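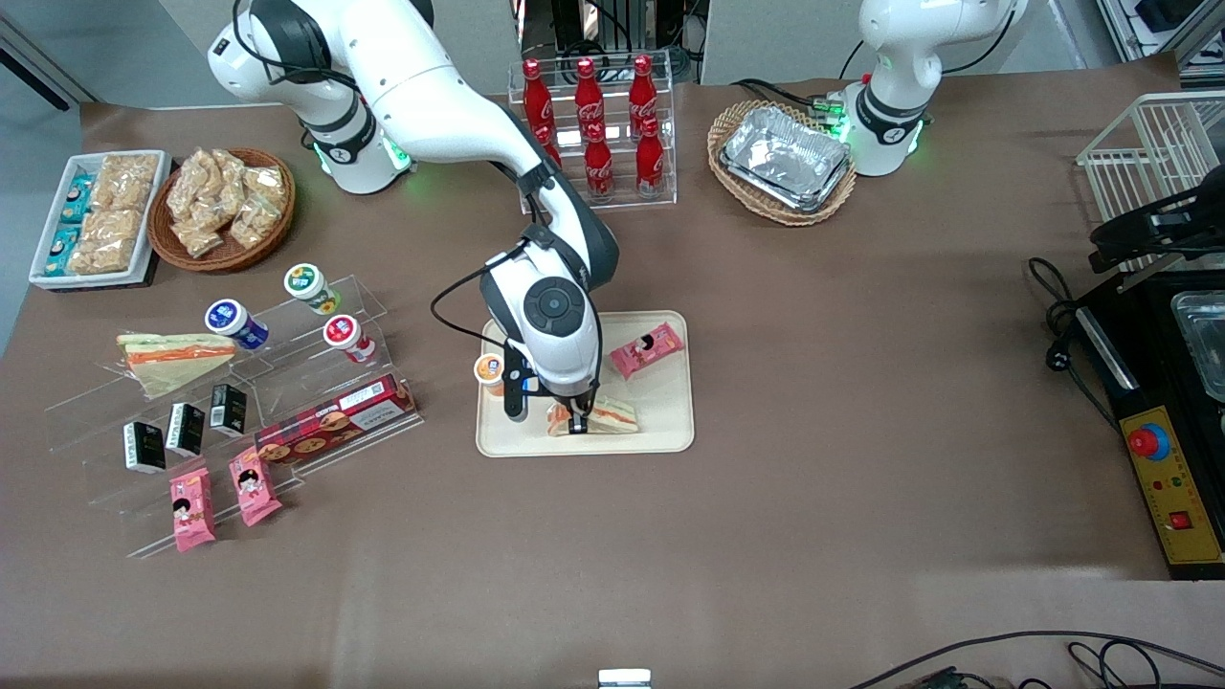 Tray Service Layout: Progress Report to the Funder

Category: Grants in Progress / Food Service

3 min read

6 Sep 2022, by Csenge Fülöp

The Orncombe counter has been set up on one table, with stock at the back and left and the order tray in the center. Bottled soft drinks remain on the two-tier rack. The budget line for display stands is closed at $368 against an approved $2,000 for equipment. 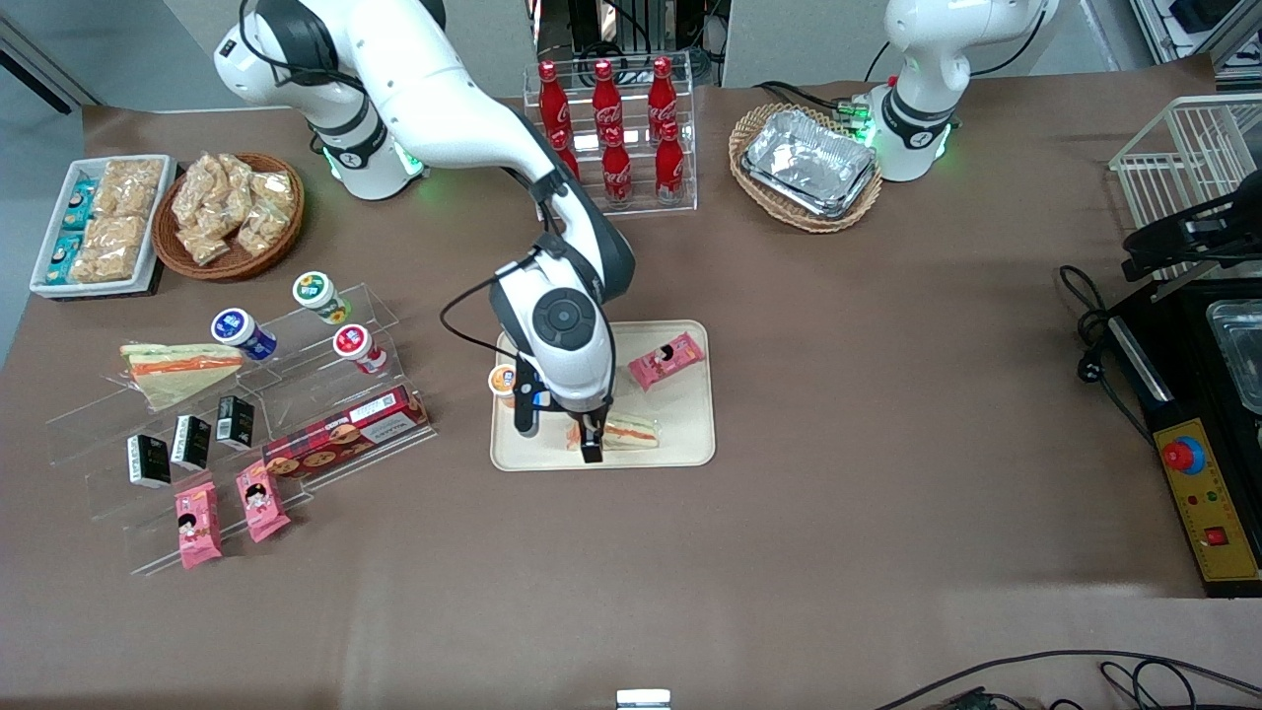
Stock placement was revised in June after Demetrius Park reviewed the first layout. Items are now grouped by package type. The stepped acrylic stand takes the small bottled drinks on its upper steps and the pink snack packages on the lowest, with the cookie box lying across the right part. Bagged snacks stay in the round basket and the white tray. Foil trays are kept in the oval basket and are not counted as stock.
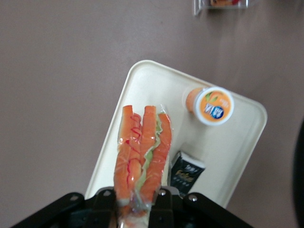
Tray assembly follows a fixed order of sandwich, cup, snack. Trial orders to date total 122, of which 10 were set aside for repacking. The main open point is the sandwich wrap. Clear film leaves the orange filling and the lettuce in view, so the contents can be checked at the tray, but it creases toward the ends. Peninah Khaemba is comparing a heavier film. The sealed cup goes to one side of the sandwich, inside the raised rim.

Remaining work: film comparison, final shelf labels, and a restocking sheet for Bernadette Doucet to approve. No change to the end date is requested.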